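How to Get Wax Out of a Tablecloth (and Other Rescues for Table Linens)

I've been washing other people's table linens for 17 years, first at the old Matelance laundry and now out of my own back room, and I can tell you that most cloths that come to me as "ruined" are nothing of the kind. Wax is the one that frightens people most, so let's begin there, and please don't reach for the hot water yet!
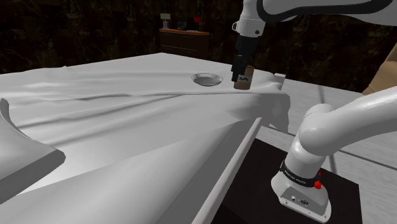 PUVILTHORPE, July

Start by letting the wax go completely hard. You can lay the cloth flat in the freezer if you have the room (I fold mine around a baking sheet) or set a bag of ice on the spot. Give it 40 minutes. Then slide a dull butter knife under the edge of the wax and lift gently. It should come up in flakes - go slowly near any embroidery, where the threads catch very easily.

What's left will be a greasy shadow. Put a plain paper towel under the cloth and another on top, set your iron to low with no steam, and press for a few seconds at a time. Move to a clean patch of paper as soon as you see the wax soaking in, and keep going until the paper comes away clean. Colored candles sometimes leave their dye behind, and for that I dab on a little rubbing alcohol with a cotton ball, after trying it on the hem first. 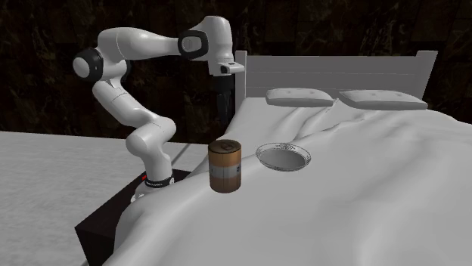

Now you can wash. Cotton and linen are happy in warm water with your usual detergent, but do look the spot over before the cloth goes anywhere near the dryer, as heat will set whatever you missed. I hang mine on the line and take it in while it's still a touch damp.

Ironing is so much easier at that stage! Work from the middle outward on the wrong side, and let the finished part fall over a clean chair so it doesn't crease again. If your cloth is very long, fold it in half lengthwise and do one side at a time.

For storing, roll it around a cardboard tube with a sheet of acid-free tissue. I know folding takes less room, but my grandmother's Heywood cloth has been rolled all its life and there isn't a worn line anywhere on it.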